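Robot Workcell Operator and Trainer — Jornow, Lercombe site
Full time, day shift, no degree required

Jornow is adding people to its automation room in Lercombe, and we'd love to hear from anyone who has washed, sorted, racked or carried things for a living and has opinions on how it should be done. We're a shared services shop: labs and commercial kitchens send us their handling work, and for the past while we've been teaching robot arms to take on the dullest parts of it. Cups onto racks, pitchers from one spot to another, the same reach over and over until your shoulder complains.

The arms are good at the reach. They are much less good at knowing when a handle is facing the wrong way, and that's where you come in! You'll set out the pieces, run the task, watch closely, stop it when it needs stopping, and write down what you saw in plain words so the software people can fix it.
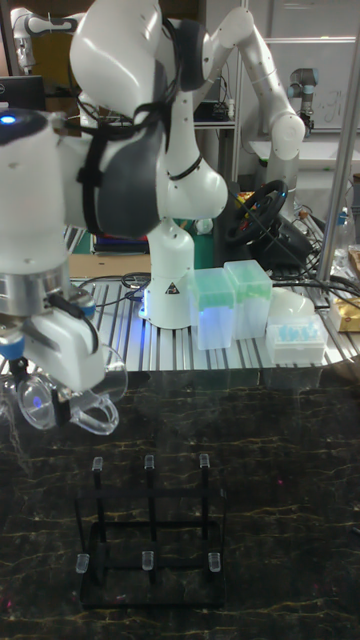

We want to be open about what has changed here. Two years ago the handling crew did nearly everything by hand on rotating shifts. Now the same crew spends most of the day setting up, checking and correcting, and the late shift is gone. Some people took to it right away. Some missed the old rhythm (a few still do), and they've kept a share of the hand work, which we have plenty of. Your pay doesn't drop if a task you used to do moves over to an arm. That's written into the site agreement and you can read it before you sign anything.

A normal day

Your day starts at 7:30 with a walk around the cells and a short talk with whoever closed the day before. After that you'll usually stay with one task through the morning. Clear items are our big project this season — light goes straight through them, reflections come off a glossy tabletop, and the arm has to be guided with care. Expect to adjust a rack by a finger's width, run it again, and adjust it back. 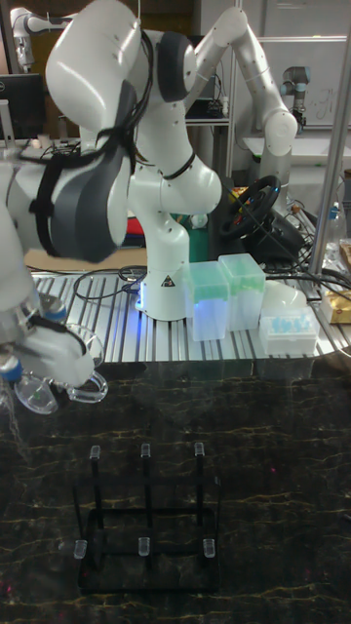 Clear container in the gripper, rack on the tabletop below it.

Afternoons are more mixed. You might label recordings, clean grippers, help a client's staff learn the stop and restart routine, or sit in on the Wednesday review, where operators go first and engineers answer. Plenty of our better fixes started there. The current stop checklist was written almost entirely by operators, and it's down to 14 lines from a binder that people were afraid to open.

What we're looking for

Steady hands and a patient eye
Comfort with saying "stop, that looked off" to anyone in the room
Clear short notes, in English, typed or handwritten
Experience with glassware, lab supplies, dishrooms or packing lines, whichever you've got
Able to be on your feet for a good part of the day (stools are at every cell, and we'll adapt the job where we can)

Coding is welcome but you won't need it. Training takes 19 working days, all paid, and you'll be paired with a current operator the whole way through. 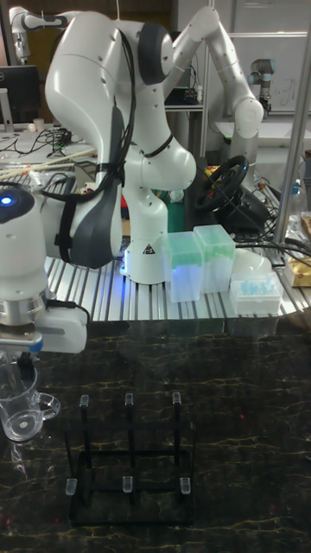 How to apply

Send a resume or just a letter to Filippos Kyriakidis, operations lead, Jornow, 1093 Fragkou Road, Lercombe. Tell us about one repetitive job you've done and what you would have changed about it. Half a page is plenty. If you'd prefer to apply in person, the front desk is open until 4:00 and they'll hand you a form.

Everyone we interview gets a tour and an hour at a cell with an operator, so you can find out whether you like the work before you decide. Start dates are in September, and we can be flexible if you need to give notice. Current employees at our Zurnham warehouse are very welcome to apply and keep their seniority.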